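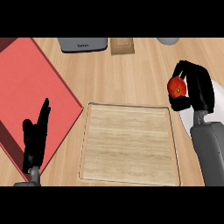 Ita Daly asked after the open day whether the tomato task tells us much about the hand itself, given that a simulated fruit does not bruise. Her point is accepted. The Cloven model treats the tomato as a rigid body, so the contact forces reported below should be read as upper limits on grip and say nothing about damage.

Progress to Feb 7, 2019

The open day was held at the Nenetti building and drew 107 registered visitors. The two-arm kitchen simulation ran on the main screen throughout, with the cutting board between the arms and the open red box on the left. Visitors could request a restart but had no control over the arms.

The right hand was scored on 40 pick attempts. A pick was counted when the tomato was pinched between fingers and thumb and stayed there for the full hold period. Of these, 36 were counted. The four failures were all slips during finger closure, with the thumb arriving late. Closure timing has been changed in the current build of Arach, our control software, but the scored set has not been repeated.

The left arm was not scored. Its path planner still stalls near the wall of the box, and we chose to leave handovers out of the program.

Average restart time was around 40 seconds, longer than planned. Most of it goes to reloading the table objects, including several that the task does not use. Ó Dálaigh has offered a lighter set of models under the existing agreement at no added cost.

Spending is within the approved budget. The remaining equipment line is unspent and we ask to carry it forward to September, when the deformable fruit model is due. A revised schedule is attached as Annex B.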